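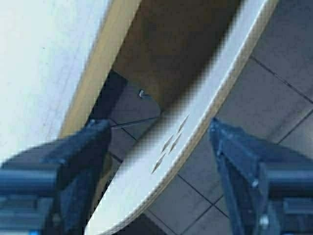
Chapter 7
Getting a Grip: Planning the Club Project

In this chapter you will
- write a one-page task sheet for a gripper project
- choose objects and starting positions for practice runs
- keep a run log that another team can read
- decide when a task is ready to show at an open day

Words to know: grasp, approach, clearance, run, reset, trial sheet

By now your team can move the arm from the keypad and open and close the fingers on command. Chapter 6 ended with the Grula controller saving a short set of positions and playing them back. In this chapter you will use those skills on a task of your own, and the task will take you four or five class meetings to finish.

The project follows the one used by the Yeon robotics club, which meets on Tuesday after school in a regular classroom. The club has one arm and three teams, so each team gets the arm for 60 minutes and spends the rest of the meeting on paperwork and repairs. Sharada Panicker, the club's adviser, asks for the task sheet before a team may turn on the power. Your teacher may set a different rule.

7.1 Start with the Object

Pick the object first. Teams that pick a movement first ("we want it to wave") often have trouble saying what a good run would look like. An object gives you something to measure. Write down its length, its width at the place you plan to grasp it, and its weight. The Wuvden arm used in this book should not lift more than 500 grams, and that limit includes anything attached to the object.

Shape matters as much as weight. A round stick touches a flat finger along a narrow line, so it can roll or turn while it is being held. A wide board may be light enough to lift and still be too broad for the fingers to close on, except at an edge. 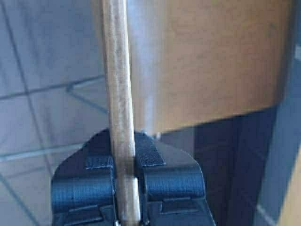

100 Chapter 7 Getting a Grip

When a dowel is between the fingers, look at where it sits before you move the arm. It should be in the middle, with a finger against each side. Mark the place on the dowel with pencil and write the distance from the end on your trial sheet. Next time, grasp it at the mark.

Check Your Work
1. Has everyone on the team measured the object?
2. Is the grasp point marked?
3. Does the trial sheet say who runs the keypad and who stands by the stop button?

7.2 Clearance and Landmarks

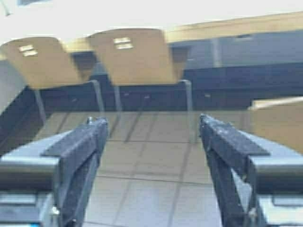

Clearance is the open space an arm needs on its way to an object. Measure it with the fingers open, at their widest, and then look for anything that could be bumped. You will also need a landmark, something fixed that you line up with at the start of each run. Two chairs with the same tan wooden backs and the same pair of small white labels are easy to mix up, and a trial sheet that says only "start at the chair" will send the next team to the wrong one. Lines between floor tiles work better. Put a piece of tape where two of them cross, give it a letter, and use that letter in your log.

Activity 7A: Write the Task Sheet

Use one side of one page. Name the object, the grasp point, the landmark and the place where the object should end up. Draw the path from above. Trade sheets with another team and have them tell you, out loud, what they think your robot will do. Fix any line they read differently from the way you meant it, then print a clean copy for your Skistico binder.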